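Small rooms, loud rooms – notes for 2 November 2024
Slot is 38 min incl. questions. Keep water on the left.

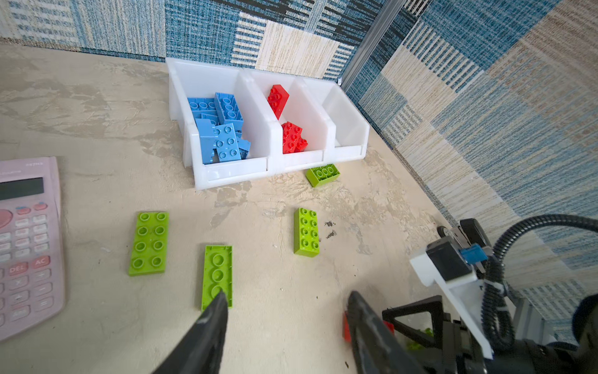

Someone wrote on the signup form that soft stuff on the walls does nothing, noise is noise and you just live with it. Read that out first. Then ask for hands, who agrees?

Echo vs. leakage. Two different problems!! Spend time here, people always mix them up.
Echo = sound bouncing around inside the room. Soft surfaces help.
Leakage = sound getting thru to next door. Soft surfaces barely help. Need weight, need sealed gaps.

Clap test. Do it live. Walk to the corner, clap again.

Carpet on walls – good for high sounds, kids shrieking, plates. Useless for bass. Say thickness matters, an air gap behind matters more than poeple think.

Senis story: hall with 60 chairs, hard floor, bare plaster. Nobody over seventy came back after March. They hung curtains on one long wall only. Better, not fixed. Then did the ceiling.

Rozīte job – skip if running late. Room 2101, the one over the bakery. Door gap was the whole problem. Cheap brush strip.

Costs slide. Evow quote vs. Basa quote, don't read the numbers aloud, just point at the labor line.

Fire rating!! Ask for the paperwork before anything gets glued up. Say it twice.

Order to do things in:
doors
ceiling
one wall
then stop and listen for a week befor buying more

Questions. Leave 6 min. If they ask about egg cartons – no.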